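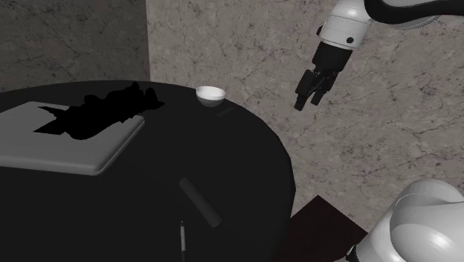 Sachiko Yokoyama replied:
I'd drop the bowl task completely and just do the tray. We've got 2 weeks till the Stultport meet and we still can't agree on a grip height.

Search this forum Go Advanced search

Posted Oct 14, 2019 by trekeck_tom

No way, I'm keeping the bowl! It's worth more points than anything else on the sheet, and I spent most of July on that approach path. It's a black gripper next to a black table in the sim, fair enough, so I have to zoom right in to see what the fingers are up to - but the maths behind it is sound.

daltmont_dee wrote:
Can you not just change the table colour? We did ours in bright green at Daltmont and the vision code stopped sulking straight away.

trekeck_tom wrote:
Judges' file, so we're stuck with it. MacLeod's lot asked last term and got told no.

Sachiko Yokoyama wrote:
My point was about time, Tom. You've done 352 runs on the bowl and I've had 10 on the tray. The rest of the club would like a turn on the good PC as well.

trekeck_tom wrote:
OK that's fair. You can have it after school tomorrow and I'll do my path stuff on the laptop (slowly, it sounds like a hairdryer).

macleod_jj wrote:
Still think you're both wrong and should do the cylinder first. Our log's up to roughly 3,462 lines and most of the errors are from leaving it till last.

Sachiko Yokoyama wrote:
Stick the log up then and I'll have a look tonight.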